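게임 시스템 기획 입문
5주차 강의 노트: 시즌제 게임의 밸런스 패치와 무기 투입

담당: Omolara Abubakar

지난주 과제 이야기부터 합니다. "새 무기를 하나 설계하시오"라고 했더니 대부분이 저격총을 냈습니다. 그중 절반은 이름에 용이 들어갑니다. 점수에는 영향이 없습니다만 채점하는 사람의 기분에는 영향이 있었습니다.

이번 주에 다루는 내용은 신규 무기가 시즌 중간에 들어올 때 기존 무기들에게 무슨 일이 벌어지는가입니다. 사례는 수업용 프로토타입 Flellow를 계속 씁니다. 아직 설치하지 않은 사람은 오늘 안에 하세요. 5주차입니다.

1. 용어 정리

TTK(Time to Kill): 첫 탄이 맞은 순간부터 상대가 쓰러질 때까지 걸리는 시간. 모든 탄이 맞는다고 가정한 값이 이론 TTK, 실제 대전 로그에서 뽑은 값이 실측 TTK입니다. 둘의 차이가 곧 여러분의 조준 실력이라고 생각하면 마음이 아프지만 이해는 빠릅니다.

픽률: 전체 교전에서 해당 무기가 선택된 비율. 승률과 헷갈리지 말 것. 매년 헷갈립니다.

파워 크리프: 새로 나오는 것이 이전 것보다 조금씩 더 강해지는 현상. 기획 회의에서는 보통 "신선한 경험"이라고 부릅니다.

2. 체력 100을 기준으로 한 계산

Flellow의 캐릭터 체력은 100입니다. 방어구는 이번 주에는 무시합니다. 연사 무기의 이론 TTK는 다음과 같이 구합니다.

필요 탄수 = 체력 ÷ 탄당 피해량 (소수점 올림)
TTK = (필요 탄수 − 1) × 발사 간격

1을 빼는 이유는 첫 탄이 0초에 맞기 때문입니다. 시험에서 이 1을 빼먹는 학생이 꼭 나옵니다.

탄당 피해량이 24면 다섯 발, 25면 네 발입니다. 피해량 1 차이로 한 발이 줄어듭니다. 반대로 25에서 33까지는 올려 봐야 계속 네 발입니다. 패치 노트에 "피해량이 대폭 상향되었습니다"라고 적혀 있는데 체감이 없다면 이 구간 안에서 움직였을 가능성을 먼저 의심하세요. 이 경계를 수업에서는 '문턱값'이라고 부르겠습니다.
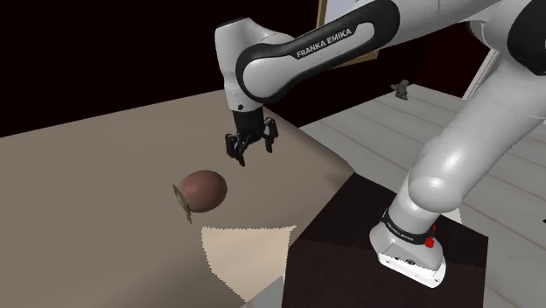
그림 5-1. 시뮬레이션 렌더링: 흰색과 검은색의 로봇 팔

3. 사례: Zedovbridge 맵의 산탄총

Zedovbridge는 좁은 다리와 창고로 된 맵입니다. 초기 버전에서는 산탄총 외의 무기를 들고 다니는 것이 일종의 예술 활동이었습니다. 다리 위 교전 620건을 뽑아 보니 교전 거리가 극단적으로 짧은 쪽에 몰려 있었습니다.

당시 조교들이 처음 낸 해결책은 산탄총의 피해량을 깎는 것이었습니다. 결과적으로 Zedovbridge에서는 여전히 산탄총이 최선이었고, 다른 맵에서는 산탄총이 장식품이 되었습니다. 원인은 맵에 있는데 무기를 고친 전형적인 경우입니다.

두 번째 시도에서는 다리 양쪽에 우회로를 내고 엄폐물 간격을 벌렸습니다. 무기 수치는 원래대로 돌려놓았습니다. 픽률은 천천히 내려왔고, 산탄총 애호가들의 항의 메일은 빠르게 올라왔습니다.

메모: 수치를 만지기 전에 그 무기가 어디서 강한지를 먼저 적을 것. 한 줄이면 됩니다. 이 한 줄이 없는 기획서는 돌려보냅니다. 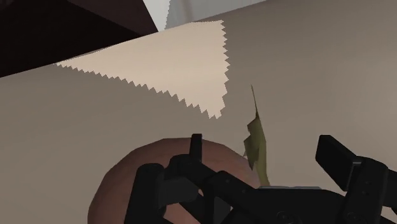

그림 5-2. 시뮬레이션 렌더링: 검은 그리퍼와 적갈색의 둥근 물체

4. 사례: 신규 무기 Vlček의 투입

Vlček는 3점사 소총입니다. 읽는 법은 '블체크' 정도로 해 둡시다. 작년 수강생들은 '그 총'이라고 불렀고 의사소통에 문제는 없었습니다.

설계 의도는 중거리에서 돌격소총과 저격총 사이를 메우는 것이었습니다. 그런데 점사 사이의 대기 시간을 짧게 잡는 바람에 근거리에서도 돌격소총을 이겼습니다. 중간을 메우라고 보낸 무기가 양쪽 집을 다 차지한 셈입니다.

테스트 서버의 교전 로그 1,717건을 거리별로 나누어 보면 문제가 뚜렷합니다. 전체 평균만 보면 Vlček의 승률은 얌전합니다. 원거리에서 지는 만큼 근거리에서 이기고 있었으니 평균은 평화로울 수밖에 없습니다. 거리 구간을 나누지 않은 밸런스 보고서는 읽는 사람을 안심시키는 용도로만 쓰세요.

조정안은 두 가지가 나왔습니다.

가안: 점사 사이 대기 시간을 늘린다. 근거리에서 확실히 약해지지만 손맛도 같이 떠납니다.
나안: 이동 중 탄퍼짐을 키운다. 서서 쏘는 중거리 성능은 유지되고, 뛰어다니며 쏘는 근거리 성능만 내려갑니다.

채택된 쪽은 나안입니다. 다만 탄퍼짐은 플레이어가 수치로 보기 어렵기 때문에 조준점이 벌어지는 연출을 함께 넣었습니다. 연출 없이 수치만 바꾼 첫 빌드에서는 "마우스가 고장 났다"는 신고가 들어왔습니다.

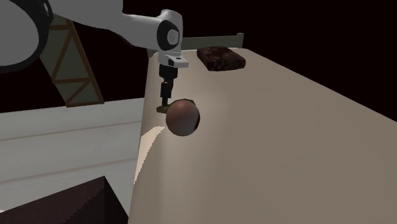 실습 및 과제

실습은 Rakside 맵에서 진행합니다. 개활지가 넓어서 거리별 차이가 잘 드러나고, 숨을 곳이 없어서 수업도 빨리 끝납니다.

(1) 돌격소총, 산탄총, Vlček의 이론 TTK를 계산해 표로 정리합니다. 무기 수치는 수업 폴더의 시트를 쓰세요. 인터넷 위키에 Flellow 항목은 없습니다.

(2) 각 무기의 탄당 피해량이 문턱값에서 얼마나 떨어져 있는지 표시합니다.

(3) 세 무기 중 하나를 골라 패치 노트를 작성합니다. 변경 전 수치, 변경 후 수치, 변경 이유를 모두 적되 이유는 두 문장을 넘기지 않습니다. "재미를 위해"는 이유로 인정하지 않습니다.

(4) 조를 바꾸어 서로의 패치 노트를 읽고, 그 변경으로 가장 화가 날 플레이어가 누구인지 써 봅니다. 실제로 화를 내지는 마세요.

제출은 다음 수업 시작 전까지, 파일 이름에 학번을 넣습니다. '최종', '진짜최종'이 붙은 파일이 함께 오면 날짜가 빠른 것을 채점합니다.

다음 주 범위: 매치메이킹과 등급 점수. 읽기 자료는 10월 폴더에 있습니다. 계산기를 가져오세요.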